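What's Upstairs? All About the Mezzanine

Have you ever walked into a big building and spotted a floor that stops halfway across the room? You can stand on it, lean on the railing and look right down at the people below. It looks like a giant shelf for humans! That kind of floor has a great name. It's called a mezzanine (say it like this: MEZ-uh-neen).

The word comes from an Italian word for "middle," and that's a good clue to what a mezzanine does. It sits in the middle, between the main floor and the ceiling. Builders love them because a tall room has loads of air up high, and air doesn't need a desk. Put in half a floor and you suddenly have somewhere new to read, paint, work or eat your sandwich – and the room still feels huge.

Why not just build a whole second floor? Well, you could! But then you would lose the best part, the tall open space. Think about flying a paper plane in there. With a full floor above you it would bump the ceiling in no time.

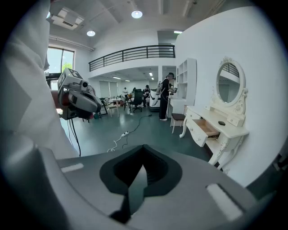 A mezzanine crosses the middle of this bright studio. Look for the black metal railing along its white edge.

Let's be room detectives for a minute. Start with the railing, because every mezzanine needs something to stop people from stepping off the edge. The one in the photo is made of bars that go sideways. Others have bars that go up and down, and some are made of thick, strong glass so you can see straight through. Which kind does your school or library have?

Next, think about light. Daylight comes in through the tall window, and you can see green trees outside. But sunlight has trouble getting underneath a mezzanine, just like it has trouble getting under your bed. So the lower area has its own little ceiling lights, small rectangles, while the big open part has round ones up high. Clever!

Then there's the air. Warm air rises, so in a tall room the heat likes to float up and stay there. On a hot September afternoon, the people upstairs can get pretty toasty while the people downstairs feel fine. Air conditioning helps a lot. In this studio the unit is set right into the ceiling, up near those beams. Beams are the long, strong pieces that help hold a roof or a floor up, and some people like to leave them showing.

TRY IT: BUILD A SHOEBOX MEZZANINE

You will need a shoebox, a piece of stiff cardboard, tape, scissors and 12 craft sticks.

Stand the shoebox on its long side so you can look in through the open front. Cut the cardboard as wide as the box but only half as deep. Tape it across the back, halfway up. Use 6 craft sticks for legs underneath and save the other 6 for your railing (you can ask a grown-up to snip them shorter).

Now set a small toy on top. Does the floor sag? Try moving the legs closer to the front edge and test it again. Real builders worry about sagging too, and they do a lot of math before anybody gets to walk up there.

Shine a flashlight in from the front, then from above. Where is the darkest spot? Draw a little lamp on paper and tape it there.

Words to know
Mezzanine: a part-floor between two main levels
Railing: a barrier that keeps people safe at an edge
Beam: a long, strong support

Written by Laine Mets. Shoebox activity by Marama Tuhiwai.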